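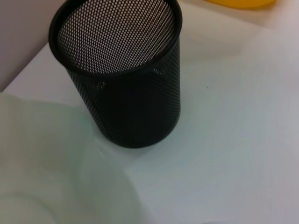 ## 3. Setting up the desk

1. Wipe the white tabletop and let it dry.
2. Stand the black mesh holder upright, open end up.
3. Lay the ruler and pen flat on the table until the bowl is in place. 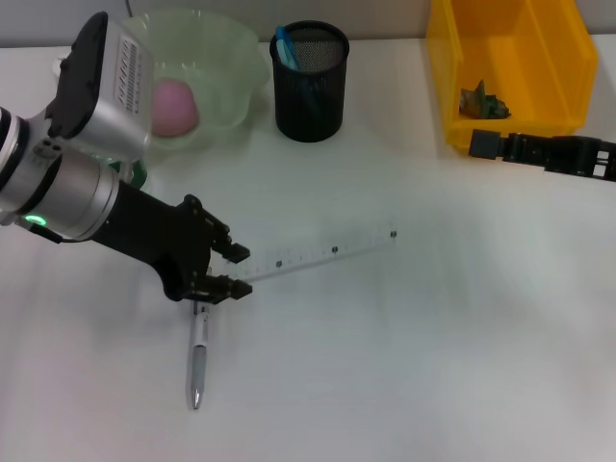 *Fig. 3-2. Clear ruler, silver pen and pale green bowl with pink ball.*

**Note:** Keep the ball in the bowl — it rolls.

4. Close all bottles before moving them.

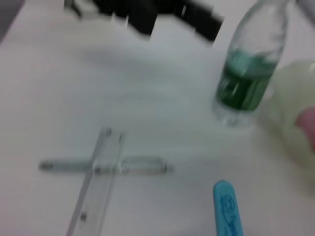 5. Put the pen in the holder, tip down. Store the ruler flat.

**Caution:** Keep liquids away from cables.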